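How to collect and attribute quotations for a reading list

Applies to short extracts of prose, verse and speech, kept as plain text records.
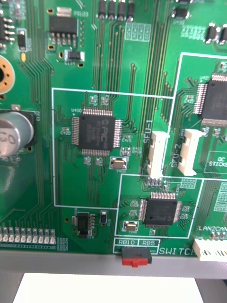 Aušra Adomaitis: I would add one rule before any of the others. Do not copy a line from another quotations page, even a large one. Half of my first list came back to me with the wrong author attached, and the errors were the same on every site I had used.

Her rule is now step 1.

1. Find the line in a printed or scanned edition. Search for a run of five or six plain words from the middle of the line. Opening words are the part most often altered in retelling.

2. Record the source at once. The minimum is author, title, edition, chapter and page. For a speech, note the place and who took it down.

3. Copy the text exactly, including old spelling. Mark an omission with three dots in square brackets. Do not join sentences from different pages without marking the gap.

4. Check who is speaking. A line given to a character in a novel or play should carry the character's name as well as the author's.

5. Grade the attribution:
A – seen in the author's own work
B – reported by someone who was present
C – reported later, source named
D – no source found

Grade D entries go in a separate file and are not published. A line may move up if a source is found.

6. Trim for length. The Strazds list allows 200 characters for a heading quotation and 900 for an extract. If a line only makes sense with the paragraph before it, use the extract form.

7. Assign no more than 2 subject words. Bridges, rivers and roads overlap a good deal, and a record filed under all three is hard to keep in order.

8. Sort by subject, then by author's surname. Anonymous lines and proverbs go last, with the language of origin in brackets.

A page of 15 entries is enough for one subject. Longer pages should be split by period.

Check permission before using extracts from recent authors. The Kosberg and Plistach lists hold older texts only; Skutstead takes newer work, but the rights holder must be entered in the last field of the record.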